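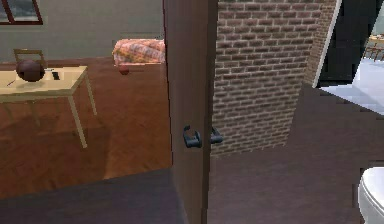
According to Driltenar, who left a comment under our first build note in November, a home robot which cannot open a lever handle is only an expensive vacuum cleaner. We did not agree with everything in the comment, but we chose the door as the main task of the project.

Student project report, 11 February 2019
Project name: Koteck

2. The virtual flat

The real Koteck is a small wheeled base with one arm. We are building it in the Henríquez shared workshop, where we have a bench and two shelves. The arm was not ready before the winter break, so the door work was done first in simulation. In the model a brown door with dark grey lever handles stands between the living room and the bathroom. The floor is different on the two sides, glossy wood planks in the living room and a dark matte surface by the toilet. This was useful for us, as reflections disturbed our handle detector very much.

3. Training and results

We ran 1000 attempts with the door closed and 1000 with the door partly open. The second group was more difficult. When the door is seen nearly from its edge, both levers can be visible at the same height, and the program often chose the wrong one. We added a rule that the arm must take the lever on its own side of the door - a simple solution, but the wrong choices became much fewer.

4. Work on the real arm

The gripper is printed in 11 parts. The wrist motor came from an old Zirkine printer and it is too weak to press a stiff handle down. We have mounted a practice handle on a board, with a softer spring. The next step is to change the gear and repeat the test with the original spring.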